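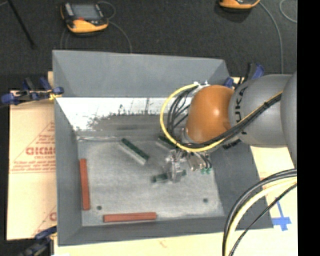
Every few months my neighbour asks me if a machine can already empty her dishwasher, and I have to tell her no, not yet. I worked sixteen years in the packing hall of Tomovura, so people believe I must know. What I know is mostly about bins. Taking parts out of a bin is the chore every shop floor wants to give away, and it looks so easy. Consider a grey metal bin with three green blocks and two red bars in it, and a KUKA arm reaching down among them. The blocks lie at different angles. One red bar is near the left wall, where there is not much room for a finger. A child of three would clear this bin and ask for another. For the arm, each piece is a new question.

And still the bin is the kind case. It is held by clamps, the pieces have straight sides, and they are of few colours. My neighbour's dishwasher has spoons that hide inside other spoons. It has a glass bowl from her mother, and a plastic lid that always turns over and keeps water.

So I am not against these machines. At Tomovura we moved 216 trays in one shift, and my shoulders remember it each November. I would gladly have given half of them to an arm. But I do not like when a seller says "chores" and means ten known shapes in a fixed place. Let him come to a kitchen in Wollitwood after a family dinner, and let him stay until the cutlery is in the drawer – the right drawer. After that I will speak to my neighbour again.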